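## Whiteley lane walk is back in October

Good news for anyone who loves a morning wander! The Whiteley street walk returns in October, starting at 10 from the Pivlow end, and this year it takes in the long walled lane as well.

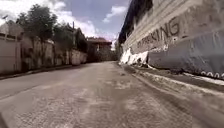 *The lane, with trees over the left-hand wall and painted lettering on the right.*

Wendy Bickerstaff has walked it more than 163 times and still finds something new. "I love the old walls, every stain on them," she says. Malcolm Wainwright will lead the second group, and dogs are very welcome. 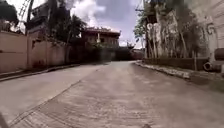

*Pale concrete and a low kerb along the walls.*

Places are free, just turn up.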